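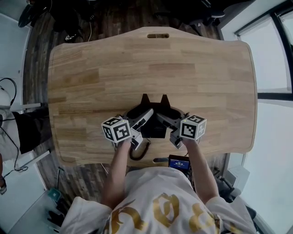
Can a machine be left to do household or shop-floor chores without a person nearby?

For most chores, not at present; a short list of tasks may run unattended once every item in this checklist has been passed and signed.

Skellen Workplace Services
Chore Automation Readiness Checklist, Revision 3
Applies to: Irncombe and Jomiston sites
Review month: October

Purpose
This checklist is completed before any chore is transferred from staff to a machine. Inspectors mark each item Pass, Hold or Fail and enter a comment. A Hold does not prevent supervised trials.

Section A. The task

A1. The task is written out step by step, including what the worker does when a step goes wrong.
Result: Pass
Comment: Irncombe's written steps for placing small items in holders are complete. Jomiston's steps for folding towels leave out inside-out pieces and are to be rewritten.

A2. The machine has completed the task at the required rate in supervised trials.
Result: Hold
Comment: 327 trials were logged at Irncombe. Staff stepped in during 13 of them. The limit for unattended work is 8.

A3. Soft or tangled items are handled without staff help.
Result: Fail
Comment: Cords, bags and cloth remain staff duties at both sites. The Mahasneh unit sets down rigid parts well but does not recover when a cord slips. Retest after the next software update.

Section B. The work area

B1. Walkways are clear and cables are routed away from foot traffic.
Result: Hold
Comment: Routing differs from shift to shift at Jomiston. A fixed route is to be marked on the floor plan.

B2. Work surfaces are stable and set at the height used in trials.
Result: Pass
Comment: Any change in table height requires a new trial under A2.

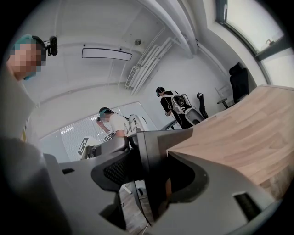
B3. Changes in daylight do not affect results.
Result: Hold
Comment: Morning trials only. Repeat at 4 p.m. with blinds open and again with blinds closed.

Section C. People

C1. Every worker in the area can stop the machine and has practiced doing so.
Result: Pass
Comment: New hires must practice before their first shift in the area.

C2. Staff know which chores remain theirs.
Result: Hold
Comment: The posted list at Irncombe still assigns wiping of counters to the machine. Replace it with the current list.

Disposition
Placing rigid items: supervised use only. Folding, cord handling and counter wiping: staff only. Items marked Hold are to be reinspected before Revision 4 is issued. Completed forms are kept at the site office.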